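Sol, balai plat et robot humanoïde : préparation du budget d'équipement

Galerie mise à jour le lundi 29 août 2022

Cette page accompagne le dossier d'achat de l'atelier Trono pour l'entretien de sols en environnement domestique. Le chiffrage porte sur trois postes : la plateforme humanoïde, les mains ou préhenseurs, et l'accessoire de nettoyage. Les deux premiers sont mis en concurrence entre Zonden et Vanhove. Le troisième est acheté au détail.

Le balai retenu est un modèle à tête plate et manche télescopique. Le diamètre du manche conditionne l'ouverture minimale de la main — à vérifier sur la fiche de chaque fournisseur avant toute commande. Les consommables (tampons, bagues de serrage) sont budgétés à 300 euros par an, les câbles et connecteurs de rechange à 900 euros.

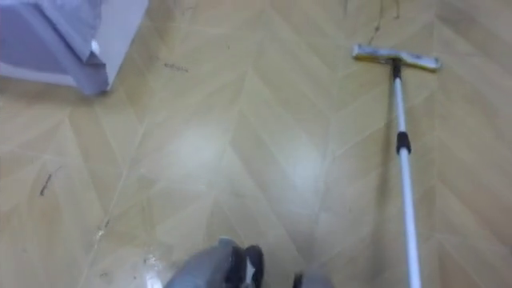
Balai plat au sol, tête à pivot noir, bague de verrouillage sur le manche. Revêtement à chevrons, reflet marqué au centre.
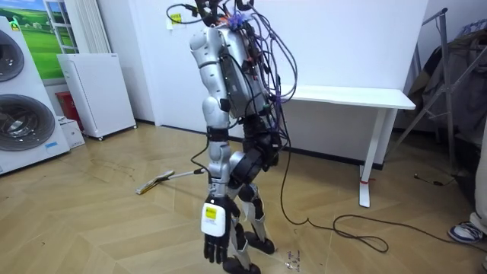 Plateforme humanoïde debout, faisceau de câbles en partie haute, long câble noir posé au sol. Balai à plat à côté.
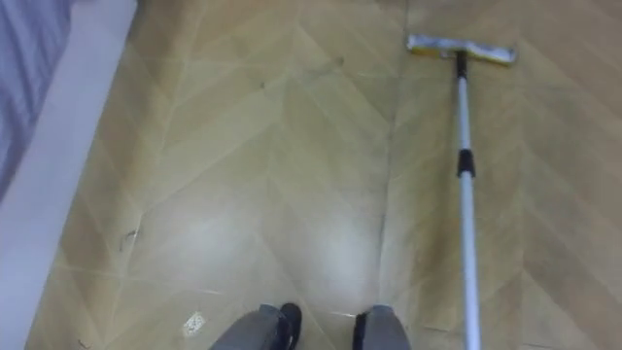 Tête de balai rectangulaire et manche télescopique. Quelques débris sur le sol, dont un petit morceau de papier blanc.

Le délai annoncé par Vanhove est de 14 semaines après commande, hors transport. Zonden ne s'engage pas sur une date, mais inclut la mise en service. Le contrat de maintenance Ustix est chiffré à part, sur 3 ans, avec une option de reprise du matériel en fin de période.

Restent à préciser : la longueur de câble admissible pour une pièce meublée, le stock de pièces d'usure et la prise en charge des retours. Les remarques sur le tableau de chiffrage sont à adresser à Ryan Catterall. La prochaine révision des prix est prévue en mars.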